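Grundham Desk Mat, Large
Reviewed by Oddur Dalsgaard

The listing promises a surface that "stays put for life." I've had mine 33 days, so I can't speak to life, but it crept toward me every afternoon I typed on it. The Povard I replaced did the same for less money.

Grundham also claims 2,425 happy buyers. Maybe. I'd like to know how many of them own a mouse, as mine skipped near the stitching until I turned the speed down.

It does lie flat out of the tube — I'll give it that. Coffee wipes off if you're quick. Soy sauce left a ring I can still find.

A big dark gray mat covers most of a table, and lunch ends up on it whether you planned that or not. 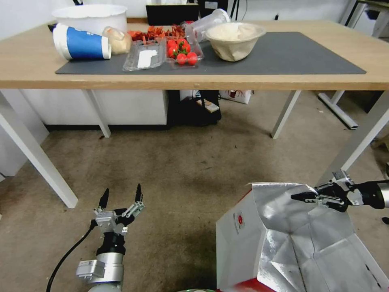
Verdict

Fine at half the price. Wait for a sale in April.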